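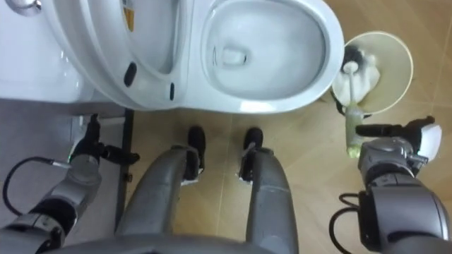 우리 소개

안녕하세요, 구크스카(Gukska) 어학 공방입니다! 저희는 북유럽 말과 튀르키예 말을 같이 가르치는, 제가 알기로는 이 동네에서 하나뿐인 작은 학원이에요. 조합이 좀 이상하죠? 상담 오시는 분들도 꼭 한 번씩 물어보세요. 왜 하필 그 두 개냐고요. 답은 간단해요. 제가 할 줄 아는 말이 그 두 개라서요 ㅎㅎ

저는 이 공방을 열고 지금까지 꾸려 온 사람이에요. 원래는 무역 회사에서 서류 번역을 했는데, 하루 종일 계약서만 보다 보니 사람이랑 떠드는 외국어가 너무 그리운 거예요. 그래서 퇴근하고 카페 구석에서 스웨덴어 스터디를 열었고, 그게 커지고 커져서 어느 4월에 덜컥 간판을 달았습니다. 간판 글씨는 제가 직접 골랐는데 지금 보면 좀 작아요. 건물 앞까지 와서 전화하시는 분이 아직도 계시거든요. 2층입니다, 계단으로 올라오세요!

어떤 수업이 있나요

반 이름이 좀 낯설 수 있어서 설명을 드릴게요.

수레르(Surer) 반은 완전 처음인 분들이 오는 반이에요. 알파벳부터 시작하고, 첫 달에는 문법책을 아예 안 폅니다. 인사하고, 커피 주문하고, 길 물어보고, 틀리고, 또 틀리고요. 발음 때문에 다 같이 웃다가 시간이 훅 가는 날도 많아요.

이르킬라르(Irkilar) 반은 튀르키예어 중급이에요. 드라마 보다가 들어오신 분이 정말 많고요, 그래서 교재 절반이 제가 만든 대화문이에요. 싸우는 장면, 화해하는 장면, 시어머니가 갑자기 들이닥치는 장면... 쓰다 보면 제가 제일 신나 있습니다. 접미사가 다섯 개쯤 붙어도 겁먹지 않게 되는 게 이 반의 목표예요.

바클룬드(Backlund) 반은 스웨덴어 읽기 모임에 가까워요. 짧은 소설이나 신문 칼럼을 한 편씩 읽고 이야기해요. 말하기는 자신 없는데 읽는 건 좋다 하시는 분들께 딱이에요. 반대로 말은 잘하는데 긴 글만 보면 졸리다는 분도 계신데, 그런 분도 환영이에요. 졸리면 제가 깨워 드려요.

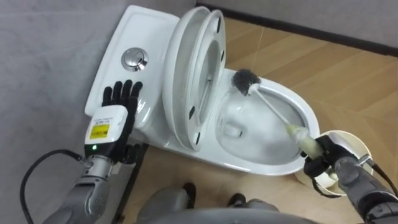

한 반 정원은 적게 잡고 있어요. 처음엔 욕심을 내서 많이 받아 봤는데, 뒷줄에 앉은 분이 한 시간 동안 한마디도 못 하고 가시는 걸 보고 마음을 바꿨습니다. 외국어는 입을 열어야 느는데 말이죠. 대신 대기가 조금 생길 수 있어요. 대기 신청해 두시면 자리 나는 대로 순서대로 연락드립니다.

단어장 이야기

저희 공방에서 제일 자랑하고 싶은 건 사실 단어장이에요. 시중 교재에 나오는 단어가 제 취향에는 너무 점잖아서, 수업 시간에 진짜로 튀어나온 말들만 모아서 직접 만들었어요. 처음에는 200개로 시작했다가 다음 판에서 400개가 됐고, 지금은 1,000개를 채웠습니다. '설거지 미루다', '버스를 눈앞에서 놓치다' 같은 말이 앞쪽에 나와요. 이런 걸 먼저 알아야 일기를 쓰죠! 등록하시면 한 권 드리고, 잃어버리셔도 파일은 다시 보내 드려요 (저도 두 번 잃어버렸습니다).

숙제는 있냐고요? 있어요. 그런데 길지 않아요. 하루에 문장 세 개만 써서 단체방에 올리시면 돼요. 제가 고쳐서 답을 드리는데, 가끔 새벽에 답이 가도 놀라지 마세요. 제가 올빼미형이라 그래요. 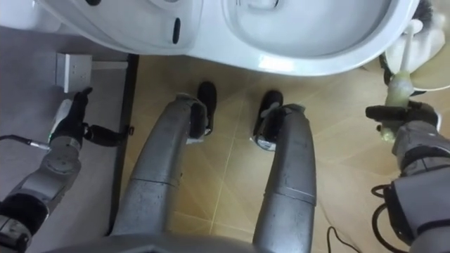 수업료랑 시간표는 학기마다 조금씩 달라져서 이 페이지에는 적지 않았어요. 전에 적어 뒀다가 고치는 걸 까먹어서 옛날 시간표 보고 오신 분이 계셨거든요. 그날은 죄송해서 제가 차를 세 잔이나 대접했네요. 문의 게시판에 글 남겨 주시면 그때그때 맞는 표로 보내 드릴게요.

참관도 됩니다. 수업 40분을 그냥 옆에 앉아서 들어 보시고 결정하세요. 듣고 나서 안 맞는다 싶으면 편하게 말씀해 주시고요. 저도 옛날에 학원 등록했다가 세 번 나가고 그만둔 적이 많아서 그 마음 너무 잘 알아요.

여름이랑 겨울에는 학기 사이에 영화 보는 날이 있어요. 자막 없이 보다가 중간중간 멈추고 떠드는 날이라 영화 한 편 보는 데 한참 걸려요. 수강생 아닌 친구분을 데려오셔도 되고, 간식은 각자 조금씩 들고 오시면 됩니다. 지난번엔 다들 귤만 가져오셔서 귤 잔치였는데 이번엔 누가 시나몬롤 좀 부탁드려요!

새 학기 신청은 문의 게시판에서 받고 있습니다. 원하는 반 이름이랑 가능한 요일만 적어 주세요. 어느 반인지 모르겠으면 '모르겠어요'라고 쓰셔도 돼요. 제가 전화드려서 같이 정하면 되니까요.

이 사이트는 더 나은 이용 환경을 위해 쿠키를 사용합니다. 계속 이용하시면 쿠키 사용에 동의하신 것으로 봅니다. [동의] [설정 변경]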